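Shelf Life: how small shops decide what to stock
Ratree Meesuk
January 2023

A village shop has a fixed length of shelf, and each product must earn its place on it. At Zesthorpe Stores, Kamonchanok Tanasarn works with 1,001 product lines in a room built for far fewer. 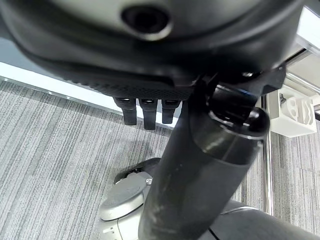
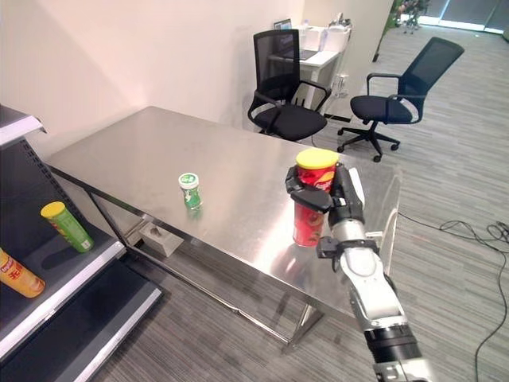
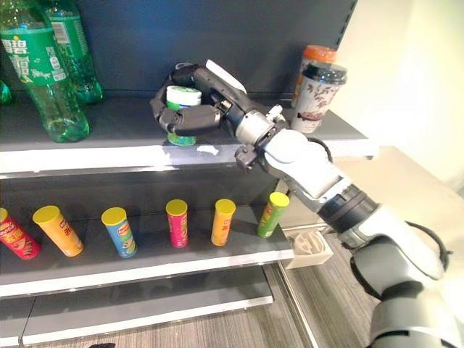

The usual measure is sales per metre of shelf per week. It favours narrow, tall packs that sell quickly - crisps in tubes do well, boxed cereal does badly. Tanasarn reviews the figures every 30 days and removes the slowest 20 lines, with two exceptions: baby food and lamp oil stay whatever they sell.

Case size matters as much as demand. A wholesaler in Fladell supplies mustard only in cases of 12, and a slow line bought that way can pass its date before the case is empty. Kittipong Hemmin, who runs the shop at Detum, splits cases with her and pays for the van in March and again in autumn.

Margins on split cases are thin. Last year the arrangement saved each shop £200, mostly on jars and tinned fish.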